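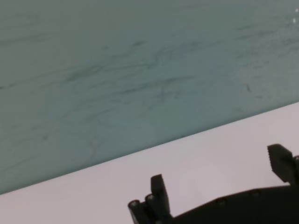

Wrist view, gripper open, nothing between the fingers.

Bench rules for the two-arm cell, short version

Quick one, I've got the Zabala people on the phone in a bit. Same rules we use at Trululum and at the Jelgate bench, written out so I can stop mailing them to everyone separately. Tabletop arms only, light objects, person standing close by. If you're running anything bigger, go read your own risk assessment and the manual that came with the arm. Not this.

What you need

Two arms, bolted down. A stop within reach of whoever is running. One flat table, one wall or panel behind it. Tape. A log sheet, paper is fine. Paper is better, to be fair.

Step 1. Power up with open hands

Both grippers open before anything goes on the table. Check it in the wrist view and then check it with your eyes. Software says open, fine, look anyway. Fulgencio Cabello lost a morning to a finger that reported open and was sitting halfway.

While you're there: finger pads, screws, pins. A loose screw gets tightened with power off. Off, not paused. Paused arms move.

Step 2. Set the speed cap

30 percent for the first run of the day. Every day, every operator, me included. After two clean runs you can raise it, and you write down who raised it and to what. No initials, no raise.

Don't change the cap from the script. Change it on the controller, where the next person will see it.
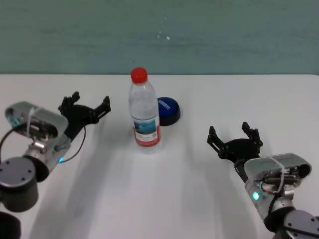
Shared space is where most of the arguments start, so the rule is simple. One arm owns the middle at a time. Say you have a water bottle with a red cap in the middle and a low round blue thing right behind it, and an arm coming in from each side with its gripper open. Tempting to send both. Don't. Left goes in, left comes out, left is parked, then right goes. If the task really needs two hands on one object, that's a separate sheet and Esperanza Requena signs it.

Step 3. Place the objects

Hands in only when both arms are stopped. Say "hands in" out loud, even if you're alone, you get used to it. Place things, step back, say "clear". Then start.

Bottles: cap on tight, always. Bottles fall over. Keep them off the edge of the table and away from any power strip, and wipe up straight away if one leaks. No glass at this bench. No open cups, yours or the task's. Coffee lives on the shelf by the door.

If one object is hiding another from the head camera, note it on the log. You can still run it that way but whoever looks at the results has to know.

Step 4. Cables

Zip ties snug, tails trimmed. Leave enough slack for the wrist to turn all the way both directions, test this by hand with power off. A cable that

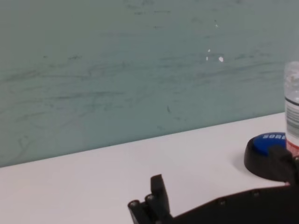 catches under the forearm will pull before it breaks, and the first sign is usualy the arm drifting a little at the end of a reach. See drift, stop, look at the cable first. Then the joint. Patricio Arroyo will tell you to look at the joint first. He's wrong but he's nice about it.

Step 5. Stopping

Anybody can stop a run. Visitors, students, whoever. No explaining needed and no sighing at them.

After a stop:
- leave the arms where they are
- write down the time and what you saw
- hands out till power is off
- support the arm before you release the brakes, it will drop
- restart at the 30 percent cap, not where you were

Two stops for the same cause and the bench is closed till someone other than the operator has looked at it.

Step 6. End of session

Take the objects off, open both grippers, park, power down in that order. Gripper closed on something at power-off is a write-up. Wipe the table. Sign teh log.

Changes since last time
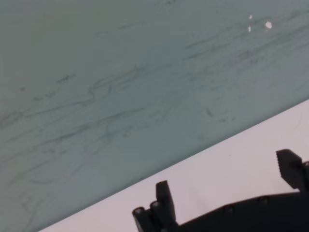
TOMORA, Wednesday, November 17, 2021. Three edits after the walk-through with Eusebio Lozano and Eun-seong Lim.

First, the wrist view check in step 1 is now required, used to be "recommended". Second, the log gets a column for wall contact. If a finger touches the back panel, tick it, even a light brush, and don't try to guess later which marks are old. Third, the speed cap after a stop. The April sheet let you go back to your earlier speed. That's gone, bin any copies.

Still open: where the second stop button goes. Eun-seong wants it on the table leg, I want it on the wall at hip height. Send me your vote with the bench name in the subject line.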